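Budgeting a second two-arm bench cell - what gets missed?

Posted in Equipment Planning

We run a Zelturel bench cell for small handling tasks and need a copy by April. The quote covers arms, grippers and controller. What else belongs on the list? Floor depth is 90 cm.

Ya-wen Cheung

Budget the enclosure separately. Black curtain and fittings came to $910 for ours, and the quote had left them out. Add $400 for spare gripper fingers and cables. Hold 15 percent back for freight.

holovko_bench

just get the bundle, way easier

Aled Voyle

The bundle has no work surface or task objects. List those by line - plate or board, tray, cup, box, bowl - and buy duplicates, or the two cells will drift apart. Check cable slack at the wrists before fixing the arm spacing. Both arms have to reach the middle of the work surface.

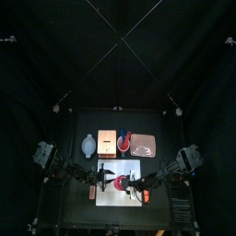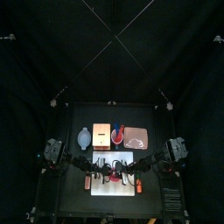
1 min read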